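Dudell Home Projects Handbook
Section 5: Choosing and Checking a Contractor

Start here before you sign anything. A nice truck and a firm handshake tell you very little about how a person hangs a door.

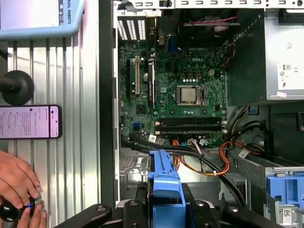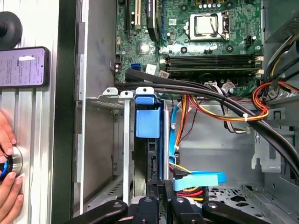
Both pictures: open desktop computer, processor in its socket.

5.1 Before you call

1. Write down the work you want done, room by room. If you can't describe it on one page, you aren't ready for a quote.
2. Set a top figure and keep it to yourself. Quotes have a funny way of landing just under whatever number you mention.
3. Get at least three written quotes. Phone quotes don't count.

Note: Referral sites such as Mistico send your details to whoever is on their list. "Screened" can mean a full background check or a form the contractor filled in himself. Ask which.

5.2 Checking the license

1. Ask for the license number and the exact name it was issued under.
2. Look it up yourself on your state's website. Don't accept a photocopy.
3. Compare the name on the license with the name on the quote. If the quote says Gunawan Remodeling and the license says something else, stop and ask why.
4. Call the insurance company at a number you found on your own, and confirm the policy is still active.

Caution: "Licensed, bonded and insured" painted on a van is paint.

5.3 Reading the quote

1. Check that labor and materials are listed separately.
2. Look for allowances. A line reading "tile allowance, $131" in a full bathroom job is there to make the total look small. You will pay the difference later.
3. Ask what happens if there is rot behind the wall, and get the hourly rate for extra work in writing.
4. Cross out any discount that expires today. A price that was fair this morning should be fair next week.

Note: One bathroom quote we reviewed for this edition grew by $2,604 between signing and the final bill. Every dollar of it was allowed by the wording.

5.4 Paying

1. Keep the deposit small, and check whether your state sets a limit.
2. Tie each later payment to finished work you can see, such as "drywall hung and taped." Dates on a calendar prove nothing.
3. Hold back the last payment until the punch list is done - all of it, including the outlet cover they swear they'll drop off.

Caution: Never pay in cash to get a lower price. If you use the Zutine payment plan, read the interest terms first. "No payments for 31 days" doesn't mean no interest for 31 days.

For warranty claims and disputes, go to Section 6.

Last revised December 18, 2019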